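Weighing small amounts at home: what I learned with my bench scale

I make candles and hand balm in a small room behind my kitchen, and for many years I measured everything with spoons. The results were different every time. Then my friend Kaisu Kinnunen gave me her old laboratory balance, and I had to learn how to use it well. These are my notes, maybe they help somebody who has the same kind of work table.

Give the scale a steady place

The table matters more than the scale. My first table was a light folding one and the numbers were jumping when I walked past it. Now I use a heavy table, and I keep the washing machine off while I weigh. Keep the scale away from the window and from the heater also. Moving air pushes on the pan, and with small amounts you will see it in the last digit.

Before you start, look if the scale stands level. If it has feet that turn, turn them a little at a time. Switch it on and let it warm up for 20 minutes. In January my room is cold, so I wait longer.

Put a dark cloth on the table

I recommend a plain black cloth under the glassware. Clear glass is difficult to see on a pale table, and I have pushed over more than one beaker with my sleeve. On black you notice the rim at once, and you also notice spilled powder. Choose a cloth that does not leave fluff, and pull it flat so that the glass does not stand on a fold.

Keep the empty beaker beside the scale until the display is calm. The pan should have nothing on it when you press zero.

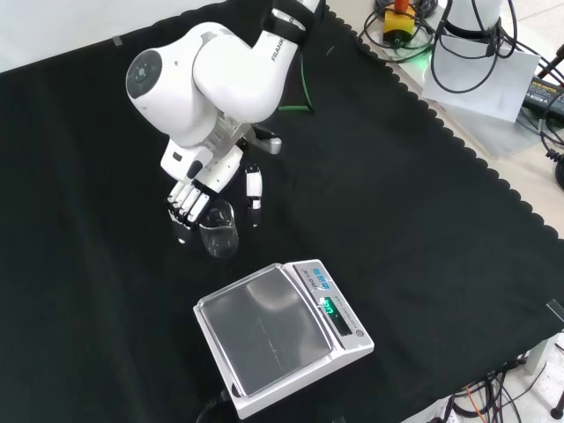
Weigh the glass first, then fill

Set the beaker in the middle of the pan and take your hand away. Wait until the number stops, then press tare. Now add your wax flakes or powder slowly, and for the last bit use the tip of a small spoon.

If your scale has a maximum weight, remember that the glass counts too. I write the weight of each beaker on a piece of tape and stick it inside the cupboard door.

Where to put the cable

Lead the cable away from the side where you work. If it pulls on the scale, the reading can move. I hold mine to the table leg with a soft strap from Drimwood.

Cleaning

Take the pan off if your model allows it, and wipe it with a damp cloth, then a dry one. Do not pour water over the scale. For wax on the pan I wait until it is hard and lift it with an old plastic card. Glass beakers I wash the same evening, upside down on a towel for drying.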